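Prerville Institute of Applied Crafts
Object Handling and Care – Course Handout, Unit 5
Setting Up the Work Surface

Students should read this unit before the October practical. It covers the choice of surface, the placing of a chipped or broken vessel on a support, and the control of small items during a working period. The vessel remains on its stand until the student has completed the first part of the record sheet.

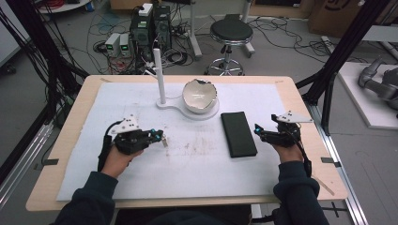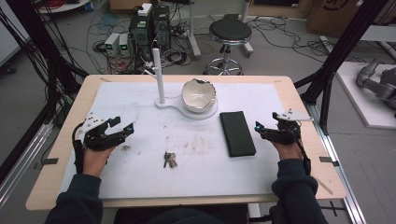 White foam sheet laid over the tabletop, with the bowl on its stand.

1. Surface
The table is covered with foam before any vessel is brought to it. A pale sheet is preferred, as fragments and grit show up clearly against it. Stains and scuffs do not disqualify a sheet, but any mark that comes away on a clean cloth does. Cut sheets are stored flat in the Alemneh Room – never rolled.

2. Support
A vessel with a damaged rim should rest on a stable base, with the damage where it can be examined without lifting. Do not grip a vessel by the rim, whether or not the rim appears sound. If it must be moved, place one hand beneath the foot and the other against the wall.

3. Small items
Keys, phones, wallets and sponges are common on a shared table and are a frequent cause of chips. In the practical, personal items are to be moved to the side shelf before handling begins. A sponge may stay if it is listed on the record sheet.

4. Record
Enter the condition of the rim, interior and foot, in that order. Use the terms in the Brondby glossary (chip, loss, crack, crazing). Descriptions such as "bad" or "worn" will be returned for correction. The teaching collection holds roughly 3,000 pieces, and entries are read by students in later years.

Reading: Pusomlow Manual of Ceramic Care, pages 48 to 61.

Record sheets are due at the start of the next practical.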